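Kitchen notebook
2022-03-29

Board care, continued from the page with the coffee ring on it.

Re-oiled the bamboo board last night and left it on edge overnight. Radymyr Mykhailiuk had asked me, twice and with growing sorrow, why we keep treating it like a dinner plate. I said I didn't know we were. He had seen it in the sink. So, an entry.

The board is the Dirnell, the one with the groove. It came in July with a leaflet that says to oil it monthly, which I did once, in July. Since then it has gone pale and a bit furry in the middle where all the onions get done, and it picked up a smell I'd call garlic with opinions.

What I did: salt and half a lemon over both faces, scrubbed with the grain, rinsed, towel. Left it 2 hours. Then fine paper on the furry part, very light, wiped the dust off, and put on mineral oil from the Limero bottle. First coat vanished. Second coat took longer. Wiped off the extra with an old T-shirt that has now been promoted to shop rag. I went after the groove with a cotton swab, which felt like dentistry.

Mistake worth writing down: I oiled the top first, got pleased with myself, and put it down on the bottom, which was bone dry. Next time do both faces and the edges in one go. If only one side drinks, the board cups. The old Vestus board went that way and spent its last year spinning like a record whenever anyone leaned on it.

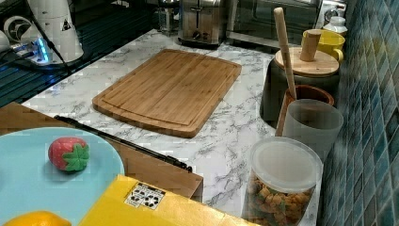 Second thing, which is placement. The board has no fixed home, so it gets put down wherever there's counter, and then everybody works around it as if it had been poured in concrete. Radymyr wants it parallel to the counter edge. I've told him that I chop at an angle because my elbow is at an angle. We have agreed to disagree, meaning he straightens it when I leave the room.

What we did agree on is that it stays clear of the heat. The toaster oven throws more out the front than you'd think, and bamboo strips are glued up, and glue has feelings about heat. A hand's width isn't enough. I held my palm there through one round of garlic bread and moved it sooner than I'd planned.

Also tried a damp cloth under the board to stop it sliding. It works, but then you have a damp cloth under a freshly oiled board, so we're back to cupping. A square of shelf liner did as well and can be left dry. Cut one from the roll under the sink, 17 cm on the short side because that was what the scissors and I could manage. Take the liner up at night. I'll forget this.

Third thing, the row along the wall. Ông (the big soup recipe, for anyone new reading this; we never wrote down its full name) needs board space for herbs, scallions and the ginger all at once, and last time I ended up with a pile of scallion greens on a saucer on top of the toaster. The containers along the tile are the obvious place to find more room. Radymyr says the snacks are load-bearing. I proposed that the utensil holder could move down beside the stove, and he pointed out that I'd then walk back and forth for a spoon all night, and he's right, which I'm noting here so that I don't have to say it out loud.

Tested it anyway. Took the whole row off, wiped the counter, made a practice round with a bunch of parsley and one onion. Gained nearly 4 inches and used none of them. Put everything back. The jar with the wooden knob has to go in behind the holder or the lid gets knocked when you reach for a spoon.

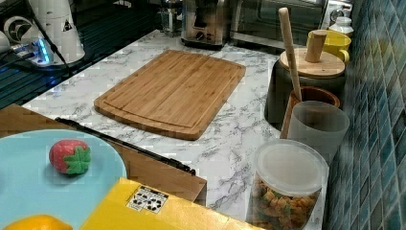
Board at my angle, snack canister nearest, jar back behind the spoons.

Water test: flicked drops on the middle of the board and they stood up in beads. On the end nearest the groove corner they soaked in after a minute, so that corner wants another coat. I think I skimped there because the rag was in my other hand. One more thin coat tonight, both faces this time.

Garlic smell is down to a rumor. Lemon smell is up. Radymyr sniffed it and said "furniture," and I've decided that's approval.

To do:
Oil that corner.
Find the cap for the Limero bottle. It's closed with foil at present.
Write OIL on the wall calendar, first of the month, in marker.
Ask who has been running the serrated knife down the groove. There's a scratch along one long side and it isn't from my knife, I checked, mine's too dull.
More shelf liner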